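Studano play materials, progress report for September
Prepared by Blažena Bartoš

In this period we used 200 of the 1,000 granted for small play materials. The first order, from Amero, was for colored cubes for the sorting corner. We chose only small sizes, as the teachers asked in spring.

The tables are kept plain and without cloths, so the children can see the colors well. Red and blue are introduced first, one cube of each, and the other colors come later.
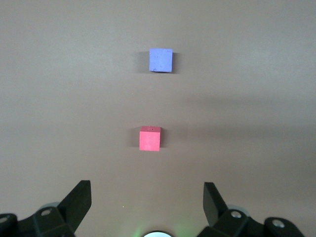
Seven groups have now started with the cubes, and 24 children attend in the morning. Two teachers wrote to me that the short sessions work better than the long ones, and we will continue in this way.

Still open is the storage shelf from Bustard, for which I wait for the new price. I will send it together with the next report.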